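Volov Hub: guia de instalação, secção 4: Sincronizar as rotinas por voz com o calendário de casa

Vale para o firmware de janeiro em diante. Se tem versão anterior, actualize antes, senão o menu nem aparece.

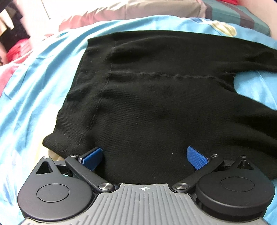
Um leitor do fórum Gorkari avisa que o passo 3 falhava se o calendário tivesse eventos repetidos sem data de fim, e que só resolveu depois de lhes pôr uma. Confirmado. Ficou como nota no passo 3, obrigado.

4.1 Antes de começar

Precisa de:
- Hub ligado à corrente e à rede (luz branca fixa)
- Conta Volov com e-mail já validado
- Um calendário em formato ICS, local ou por endereço
- Ponte Furnari, só se tiver estores ou termóstatos

Não precisa de subscrição paga. O plano grátis dá 200 rotinas, chega e sobra para uma casa.

4.2 Ligar o calendário

1. Abra o painel do hub no browser. Endereço na etiqueta por baixo do aparelho, porta 1488 (na etiqueta vem escrito 1,488, é a mesma coisa, ignore a vírgula).
2. Menu Fontes > Calendário > Adicionar. Cole o endereço ICS completo, com o https no inicio.
3. Carregue em Testar. Espere. Demora, sobretudo com calendários grandes.
Nota: eventos repetidos sem data de fim bloqueiam o teste. Ponha uma data de fim, nem que seja daqui a anos.
4. Se aparecer "Fonte válida", Guardar. Se aparecer erro 5, o endereço está certo mas o calendário é privado. Gere um link secreto no seu serviço de calendário e repita desde o passo 2.

CUIDADO: o link secreto dá acesso de leitura a tudo o que está no calendário. Não o cole em fóruns quando pedir ajuda. Já aconteceu mais do que uma vez.

4.3 Criar a rotina

5. Rotinas > Nova > Disparo por evento.
6. Escreva a palavra-chave. Tem de ser igual à do título do evento, acentos incluídos. "Maquina" e "Máquina" são duas coisas diferentes para o hub.
7. Escolha a acção: falar, ligar, desligar, ou chamar outra rotina.
8. Em Falar, escreva a frase como quer ouvi-la. Abreviaturas saem mal. "Seg" é lido letra a letra, escreva segunda-feira.
9. Antecedência em minutos. Zero = à hora certa.
10. Guardar. Activar. São dois botões, e o segundo fica no fundo da página, é preciso descer.

Nota: a frase tem limite de 200 caracteres. O que passar disso é cortado sem aviso.

4.4 Testar

11. Crie um evento de teste com a palavra-chave, para daqui a pouco.
12. Fontes > Calendário > Actualizar agora. Sem isto o hub só vai buscar novidades na ronda seguinte.
13. Espere pela hora. Se falar, está feito. Apague o evento de teste.

Não falou? Por ordem:
- Volume do hub (parece parvo, veja na mesma)
- Fuso horário em Sistema > Hora. Tem de ser o mesmo do calendário
- Rotina activada e não só guardada, ver passo 10
- Modo silêncio nocturno desligado

4.5 Estores e termóstatos (ponte Furnari)

14. Emparelhe a ponte primeiro, secção 3. Não tente as duas coisas ao mesmo tempo, o hub perde-se.
15. Na rotina, acção Ligar > Dispositivos externos. A lista demora a encher da primeira vez.
16. Escolha o dispositivo e o valor. Guardar, Activar.

ATENÇÃO: as colunas Hanrahan antigas recebem a voz mas não confirmam. O painel mostra "sem resposta" embora se tenha ouvido a frase. Não repita o envio, senão ouve-a duas vezes.

4.6 Apagar tudo e recomeçar

Rotinas > Opções > Limpar. Apaga as rotinas, mantem as fontes. Para apagar também as fontes, Sistema > Repor, e aí volta à secção 2.

Secção revista seg. 16 de maio. Falta a parte dos calendários partilhados, fica para a próxima revisão.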